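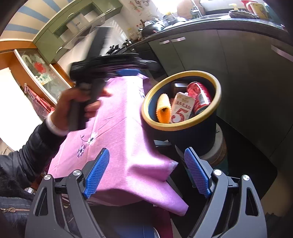 Rapport de projet — Panne intermittente d'une pince portative instrumentée
Projet Sketine, deuxième année de master robotique
Rédaction : Lamduan Duangkaew et Kieran Keane
Encadrement : Ditte Brøndum

1. Point de départ

Au mois d'octobre, nous avons hérité d'une pince à deux mâchoires que l'on tient à la main et d'une consigne très ouverte : enregistrer des gestes domestiques dans de vraies cuisines, pour qu'un bras puisse ensuite apprendre à les rejouer. Nous étions ravis ! Une cuisine, c'est bien plus riche qu'un banc de laboratoire : des tissus qui glissent, des emballages de toutes les formes, de la lumière qui entre par la porte et change d'une heure à l'autre.

Le projet devait porter sur la qualité des trajectoires. Il porte finalement sur une panne, et nous l'avons suivie avec beaucoup plus de plaisir que nous ne l'aurions cru.

2. Le symptôme

Sur 169 enregistrements, 20 présentaient le même défaut. L'ouverture des mâchoires, mesurée par le codeur logé près des pivots, restait bloquée sur une valeur fixe alors que la vidéo montrait les mâchoires en mouvement. Le gel durait parfois plus de 15 secondes, puis la mesure sautait d'un coup à la bonne valeur et tout reprenait.

Le logiciel Wumia, qui assemble la vidéo et les mesures, n'affichait aucune alerte. Une valeur constante est une valeur valide ; il n'avait pas de quoi s'inquiéter. C'est Kieran qui a repéré le premier cas en traçant les courbes pour une tout autre raison : un plateau parfaitement plat, sans le petit bruit de mesure habituel. Un capteur vivant tremble toujours un peu. Celui-là ne tremblait plus.

Le risque n'est pas mince. Si l'on entraîne un modèle avec ces séquences, il apprend qu'une pince peut se refermer sur un objet sans que son ouverture change. Sur le bras, cela pourrait se traduire par un serrage beaucoup trop fort, ou par un objet lâché en route. Nous avons donc suspendu tous les essais sur le bras avant même de connaître la cause.

3. Les fausses pistes

Première idée : le sèche-cheveux. Un moteur, une résistance chauffante, un appareil branché sur le secteur à quelques centimètres de notre électronique — le coupable idéal. Nous avons passé deux après-midi à le faire tourner autour de la pince, moteur à fond, puis à vitesse réduite, puis débranché mais agité de la même façon. Les gels apparaissaient dans les trois cas. Le sèche-cheveux débranché nous a bien aidés : un appareil qui n'est pas alimenté ne parasite pas grand-chose.

Deuxième idée : la surcharge de la carte d'acquisition. Decha Chaiyaporn a écrit un petit script qui envoyait de fausses mesures à 60 Hz pendant toute une nuit. Pas une seule trame perdue. La carte est hors de cause, et nous gardons le script, qui nous resservira.

Troisième idée : la mécanique. Nous avons resserré les vis des pivots, contrôlé le jeu des mâchoires et recollé un patin. Aucun effet sur les gels, mais la pince ferme mieux, donc ce n'était pas du temps perdu.

4. La cause

En relisant nos notes, nous avons remarqué que les gels tombaient surtout dans les gestes où le poignet pivote vite. Nous avons alors fixé la pince sur un étau et tiré doucement sur le câble du codeur, dans plusieurs directions. Vers l'arrière, rien. De côté, en tordant légèrement : gel immédiat, reproductible à chaque fois. Il y a eu un cri de joie dans la salle, nous l'assumons.

Le câble passait dans la poignée sans aucun maintien. Chaque rotation rapide tirait sur le connecteur, un contact s'ouvrait et le codeur cessait de répondre. Le plus instructif se trouve du côté du code. Quand il ne recevait plus rien, notre programme de lecture renvoyait la dernière valeur connue. Cette ligne avait été ajoutée pour lisser de très courtes coupures, sans limite de durée ni trace dans le journal. La panne matérielle était banale. Le logiciel la rendait invisible.

5. Corrections

Côté matériel, nous avons remplacé le connecteur par un modèle à verrou commandé chez Culta et imprimé un petit guide qui bloque le câble à l'entrée de la poignée. Uthai Chaimongkol, de l'atelier, nous a conseillé de laisser une boucle de mou à l'intérieur. Notre premier guide n'en prévoyait pas et il a pincé la gaine au bout d'une heure ; le deuxième tient.

Côté logiciel :
— la dernière valeur n'est plus jamais recopiée, une mesure absente est enregistrée comme absente ;
— chaque mesure porte l'heure de sa lecture sur le codeur, et plus celle de son écriture dans le fichier ;
— un contrôle en fin d'enregistrement rejette toute séquence où la mesure ne varie plus du tout alors que la vidéo montre du mouvement ;
— un signal sonore prévient la personne qui tient la pince dès que le codeur se tait.

Le signal sonore est notre préféré. On l'entend même par-dessus un sèche-cheveux.

6. Vérification et limites

Nous avons refait les gestes les plus brusques de la série, puis l'essai de traction sur l'étau. Aucun gel depuis la modification. Les séquences fautives ont été retirées du jeu de données et conservées à part, avec leurs courbes, pour tester le contrôle automatique : il les détecte toutes.

Il reste du travail. Le contrôle peut se tromper quand les mâchoires sont volontairement gardées immobiles, et nous devons pour l'instant trancher ces cas à la main. Nous n'avons pas non plus testé l'usure du verrou sur plusieurs mois. Enfin, la reprise des essais sur le bras attend la relecture de la procédure d'arrêt par Ditte Brøndum. Le groupe Wongsuwan, qui utilise le même programme de lecture, a reçu notre correctif et cherche à son tour des plateaux dans ses fichiers. Nous avons hâte de comparer nos courbes !

Version remise le 22 mars 2026.

Rapports récents
Étalonner un codeur magnétique avec peu de moyens
Sketine : protocole d'enregistrement en cuisine
Usure des patins de préhension, premiers relevés
Synchroniser vidéo et mesures dans Wumia
Arrêt d'urgence du bras : procédure de l'atelier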